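Caring for a Drum Kit at Home

The following guidance is issued to families who have an instrument on loan from the Cruzado Music Library. It applies to acoustic kits kept in a bedroom, basement or garage.

Placement

Set the kit at least 30 inches from any radiator or heating vent. Wood shells dry out quickly in February, when most homes are heated day and night. A rug under the bass drum keeps the spurs from marking the floor.

Cleaning the shells

Wipe the shells once a week with a dry cloth. Fingerprints may be removed with a cloth dampened in plain water and wrung out well. Furniture polish must not be used on any lacquered finish. Old towels are suitable for this work if they have been washed without fabric softener. 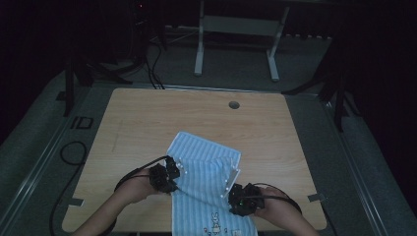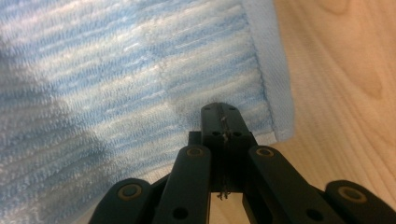 Blue and white toweling on a light wooden surface.

Cymbals

Hold cymbals by the edge and wash them in lukewarm water with a drop of dish soap. Dry them at once. Metal polish takes off the printed logo and should be used only with the approval of Lempi Pesonen in the repair room.

Heads and hardware

Loosen each tension rod a quarter turn at a time, working across the drum. Place one drop of light oil on the threads before refitting. Pedal springs and hinges need the same treatment every 28 days. Replace any felt washer that has worn thin, as a cymbal resting on bare metal may crack.

Reducing noise

Mesh heads are available from the front desk for a deposit of 5 dollars each. A folded blanket inside the bass drum, touching both heads, will also shorten the sound. Practice hours should be agreed upon with neighbors in advance.

Damage should be reported to Nestor Agbayani before any repair is attempted. Borrowers are asked to keep all original screws and washers in the bag supplied with the kit.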